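Robot club talk, parents' evening – notes to self. Fifteen minutes. Do not read these out loud.

Open with the laundry question. Hands up, who folded something today? Wait. Somebody's kid will point at them.

Say who we are: the Plekent after-school club, second year, meeting in the room with the bad radiator. The project is teaching a machine to fold clothes. The students picked it. I had suggested sorting bolts.

Slide 2, how it works. Keep it short. A student folds with the hand-held gripper, the camera on it records, and we save every try, including the ugly ones. We set a goal of 100 folds by April and have 69 that Helju Eglītis will sign off on. She is stricter than I am – wave at her, she's in the back row.

Slide 3, what went wrong. T-shirts were fine. Towels were fine. Then we got confident. 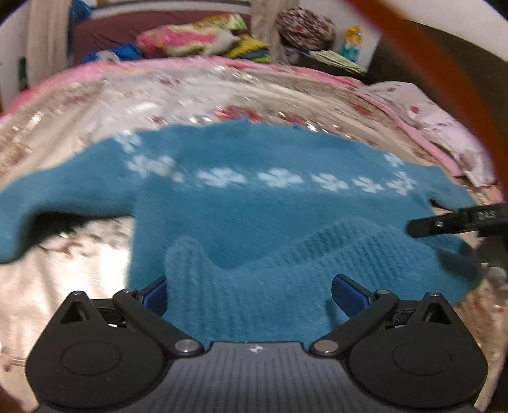

Sweaters have been our whole spring, and I'd like my spring back. A T-shirt has the decency to stay thin. Knits are thick, they stretch, and the sleeves have their own plans. Point at the slide: the grip is on the ribbing near the bottom, and the fabric comes up in a peak between the blue pads. Ask the room where they would grab it. Expect an argument. The students have had this one since February.

Skip the Utico story if we're past ten minutes.

Last slide, money. We need 220 dollars for spare finger pads. Cookies are by the door.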